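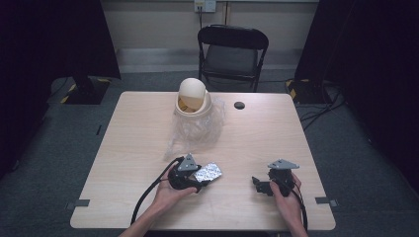
Household Waste and Its Sorting: Session 5 handout

Most sorting schemes assume the householder knows what a thing is made of. This is generous. Give a class nine ordinary bits of rubbish and the bottles go quickly, the card goes quickly, and then everyone meets the wrapper. Take the small silver foil packet over the table, crinkled and shiny and printed all over with little dark marks. Is it metal? Is it plastic with ambitions? From a lecture bench it is hard to say, and the bin lid does not help.

The scrunch test

Squeeze the thing in your fist and let go. Kitchen foil stays crushed. Metallised plastic film slowly opens again, as if it had hoped for better. The test is crude, and layered wrappers can fool it, so read the label as well if there is one.

Case study: Plaltside

Plaltside gave 600 households a new bin and a leaflet of 900 words. The bins were used. The leaflet was mostly found in the bins, correctly sorted as paper. A second leaflet, put out in January, had a drawing on it and did rather better.

For next time

Read the Uvero chapter on labels, skipping the flow chart, which has an arrow pointing at itself. Bring one wrapper you cannot place. Clean, please; last year's group will remember the yoghurt.

Written answers on Plaltside are due 7/19/20, one side of paper, recycled if you must.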